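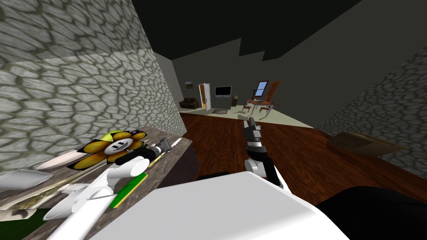
What does the club's simulated robot have to do to score?

Its two arms must move a named object from a cluttered table to a target spot in the house model, under a single control script, within the time limit. A run that drops the object scores zero.

Anwara Mollah wrote those rules for the Numero student project, now in its second year. The team has five members and meets in a computer lab with no hardware in it. All testing is done in simulation.

"We generate 500 table layouts per task," Mollah said. "The room stays fixed. Object positions and rotations change with the seed. If a script only works on one layout, the log shows it."

The current script completed 327 of the 500 layouts in its last full batch. Kenta Sakai, who maintains the grasp planner, attributes most of the failures to flat items.

"A tray lying on a table gives the fingers very little to close on," he said. "The planner picks a side approach, the lower finger touches the tabletop, and the contact solver pushes the arm back. We tried raising the approach by 10 millimeters. Then it missed the edge."

Sakai's present fix is to slide the item to the table edge with one arm and grip it there with the other. It adds time to each run and needs both arms scheduled together, a part of the code Kazuhiro Higuchi is rewriting.

Higuchi described the old scheduler as a queue. "One arm waited for the other. The new one reserves volumes of space. An arm can move as long as its volume is free."

Asked about surface textures, Mollah said the stone and wood patterns are there to test the vision module. Physics settings are stored separately, and friction is set per object in a text file.

The code freeze is 7th May. The scored runs take place in July, on layouts the team has not been given. Higuchi expects to have the scheduler merged before the freeze. Sakai said the edge slide will go in with it or be left out.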